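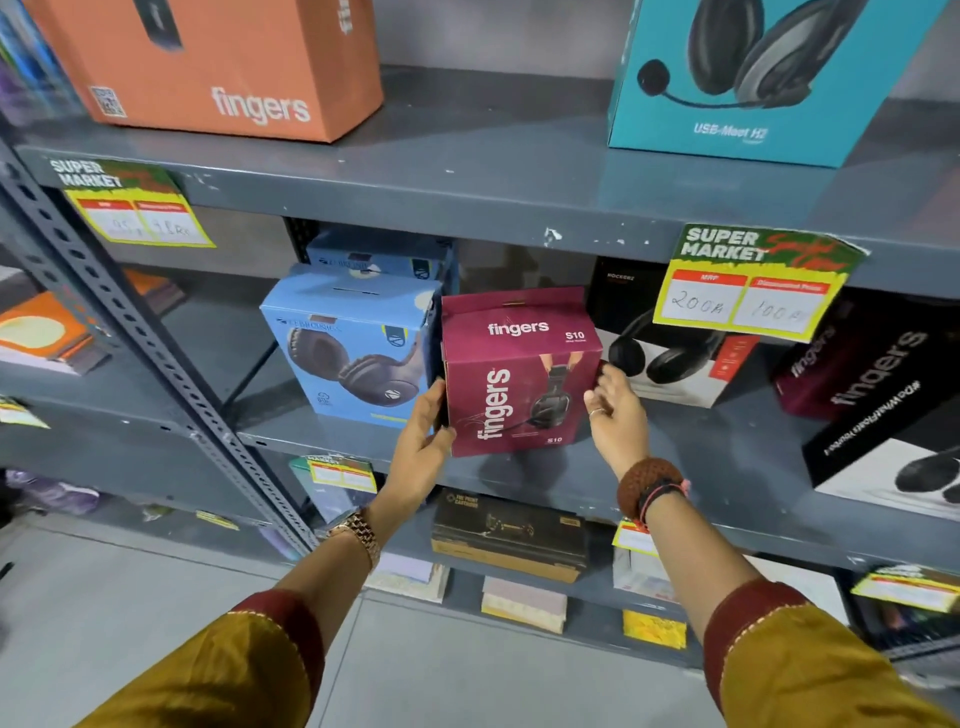 Fig. 11. A boxed pair of headphones on the middle shelf of a metal unit.

Section 4: Setting up your Trarkum shelf label printer

Welcome back! By now your printer should be out of its carton, with the power lead plugged in and the little green light glowing at the front. If the light is still amber, do give it another minute or two, as it likes to take its time the first time it is switched on.

Loading the label roll

1. Press the two side catches together and lift the lid until it stays up by itself.

2. Take the starter roll out of its bag and peel away the paper tab. The starter roll holds 50 labels, plenty for practising on, and the full rolls hold 1,000.

3. Drop the roll into the cradle so that the labels feed from underneath, with the shiny side facing you. (Nearly everyone gets this the wrong way round once, so please don't worry if your first label comes out blank.)

4. Pull the end of the roll forward over the rubber bar and close the lid. You should hear a click on both sides.

Caution: The print head gets hot in use. Switch the printer off and leave it for 17 minutes before you touch or clean it.

Adding your first product

5. On the keypad, press Menu, then choose New Item.

6. Type the product name just as you'd like your customers to read it. Short names look best, and anything that won't fit on one line will carry over to a second in smaller letters.

7. Enter the price and press Save. The printer will show you the whole label on its screen, so have a good look for slips before you go on.

8. Press Print. Let the label come all the way out, then tear it upwards against the metal edge.

Note: Wipe the shelf edge with a dry cloth first, especially if old labels have left any glue behind. Kolev shelf strips have a slight curve, so for those you'll want the narrow label setting under Menu, Size.

If the label comes out faint, turn the darkness dial up one notch and print again. Should it still look pale after three notches, please ring the Beltberg helpline and ask for Poonam Maurya's team, who will gladly talk you through it.

Section 5 covers changing prices on several items at once.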